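Sun 22 May
Posted by Jolanta Chmielewska
Print this thread | E-mail this thread

1/ Spent the morning on the stuff under the sink and the summer things that had ended up in there with it. Posting as I go so I finish it this time.

2/ Background: we moved to Dronthorpe two years ago and the cupboard under the sink was where things went when there was no other place. Sponges, bags, plant food, sand toys. It stayed that way.

3/ First rule today was that everything comes out before anything goes back. I did it shelf by shelf last time and all I did was move things from left to right.

4/ Bags first. Kept the ones with handles that hold. The rest went in the recycling drop at the store on Horobets Street. That alone cleared most of the front of the cupboard.

5/ Cleaning sprays went up to the high shelf in the laundry. Three of them were the same glass cleaner, all half full. Poured them into one bottle and wrote the name on it with a marker.

6/ Then the odds and ends that don't belong with anything. I've been putting those in a gray bin so they stop traveling around the house.

The green bowl, the toy shovel with the blue scoop, the dark blue cup and the reddish-brown squeeze bottle are the ones I still have to find a home for.
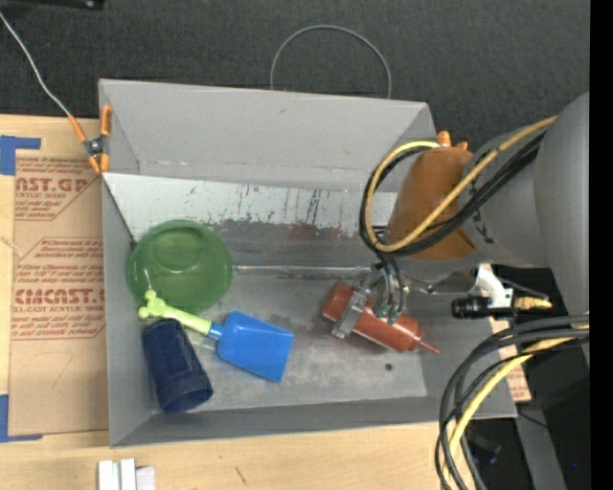 7/ The shovel is the easy one. It goes in the beach bag, and the beach bag goes on the hook by the back door until September. My nephew likes the bumpy handle, so it isn't going to the thrift store.

8/ The bowl could go either way. We have enough bowls for eating. I may keep it for scraps when I'm peeling potatoes — a small bowl by the board saves a lot of trips to the trash.

9/ Cup goes to the bathroom for toothbrushes. The one in there now has a crack down the side and leaves a ring on the shelf.

10/ Squeeze bottle is for cookouts. Dima Sleiman asked if we wanted hers too and I said no thank you. One is plenty for the number of hot dogs we make.

11/ The bin itself has seen better days. The floor is stained and the back is scratched up. I looked at a new one from Trivent for $39 and decided against it. A scuffed bin holds things as well as a clean one.

12/ Wiped out the cupboard with warm water and dish soap. Let it dry with the doors open through lunch. There's an old spot by the pipe that won't come up and I've stopped trying.

13/ What went back in: dish soap, dishwasher tablets, one pack of sponges, trash bags, the small bucket. Everything stands in one row, so I can see the back wall.

14/ Kristaps Vaher asked how long it took. About 2 hours, counting the walk to the bag drop. Longer than I wanted for one cupboard.

15/ Next is the drawer with the batteries and the takeout menus. I'd like that done before my sister comes in June. Will add to this thread when I get to it.

Contact | Copyright Jolanta Chmielewska | Back to top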